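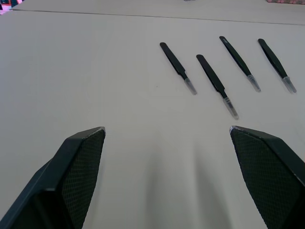 Gripper open, four tweezers with tip covers on.

Picking up tweezers from a flat table: which one first?

Posted by Sevim Tekin, 6/30/18
12 comments

I supervise a student robotics project at Sala. The students are required to program an arm to pick up tweezers one at a time and place them in a tray. The tweezers are laid in a row, slanted the same way, with bare table between them. The fingers of the gripper have mesh-textured pads. Our record stands at 44 successful picks out of 60. Most failures occur when a finger comes down on the neighboring pair. We would be grateful for advice on the order of picking and the angle of approach.

Trinidad Baluyot
Please begin with a pair at one end of the row and work across. The wrist should be turned so that the fingers close across the body of the tweezers — on the wider handle section, well away from the clear cover. The opening should also be limited before the arm descends. A wide opening is of no benefit once the position is known. Our club made this change in December and lost far fewer picks to neighbors.
6 people found this helpful

Sunil Herath
I agree with the above. Slower closing may also help.

Yuzuki Tsuji
Have the students considered a magnet?
0 people found this helpful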